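Ticket: scheduled exports from Vidmar stop partway through
Site: Brirwood office
Status: closed, fix in place

**Reported**

The overnight stock export stops before it reaches the end of the list. The file lands in the shared folder with the right name, but it has 600 rows in it and the stock list is longer than that. No error is shown. Running the same export by hand gives the full list.

**First checks**

- Disk space on the file server: fine.
- Permissions on the shared folder: the scheduler account can write and rename.
- Ran the job at 2 p.m. through the scheduler. Same result, 600 rows.
- Ran it by hand as an admin. Full list.

So it isn't the time of day and it isn't load. The scheduler account gets a different result from a person's account.

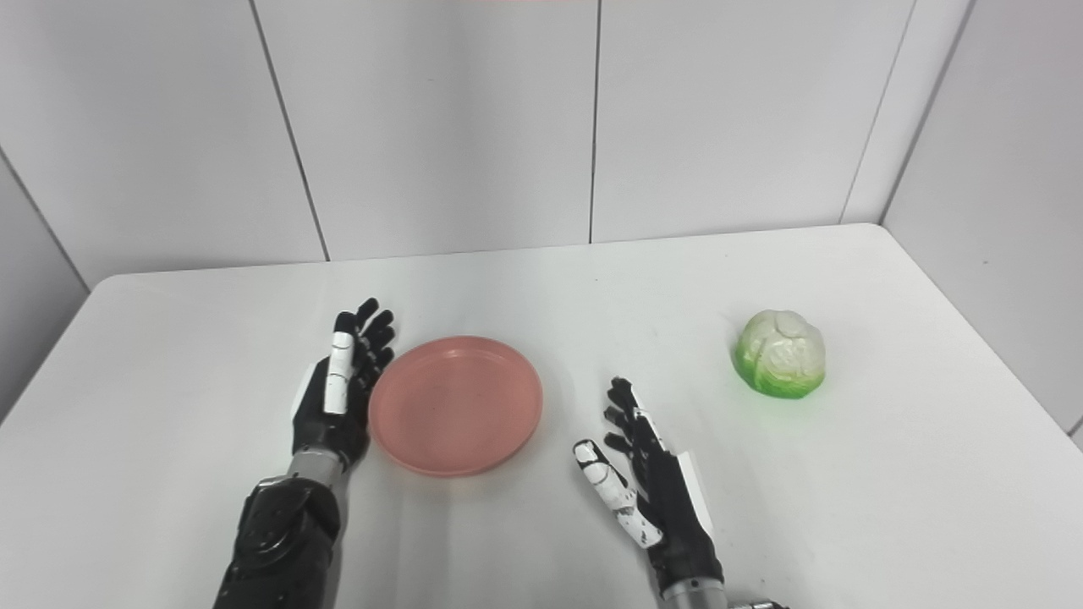 **Nataša Georgiev**
Second-line support, Jirenden

I compared the two accounts side by side. The admin account has no row limit set. The scheduler account was copied from an old read-only profile, and that profile has a page size of 600 with "fetch next page" turned off. The export asks for the list, gets one page, and treats that as the whole thing. The log says "completed" either way.

I turned "fetch next page" on and ran the job again. It got further, then failed with a timeout after 175 seconds. That is a separate setting, under Connections -- the help page puts it under Accounts, which cost me a while. I left the timeout alone and cut the page size instead, and the job then ran to the end.

**Still open at that point**

Živko Trajkovski asked whether the older files were short as well. I went back through the archive folder and found 27 of them with exactly 600 rows. The Lullenska reorder report reads from these files, so any item past the first page was missing from it. The older files can't be repaired, but the report can be rebuilt from the live list.

**Done**

1. Scheduler account moved to its own profile, "fetch next page" on.
2. Reorder report rebuilt from the live list.
3. Row count check added after the export. If the file is shorter than the live list, the job is marked failed and sends an email.

The next nine overnight runs all matched the live count. Živko agreed to close. If the email shows up, reopen this ticket and attach the job log -- the summary page doesn't show page size.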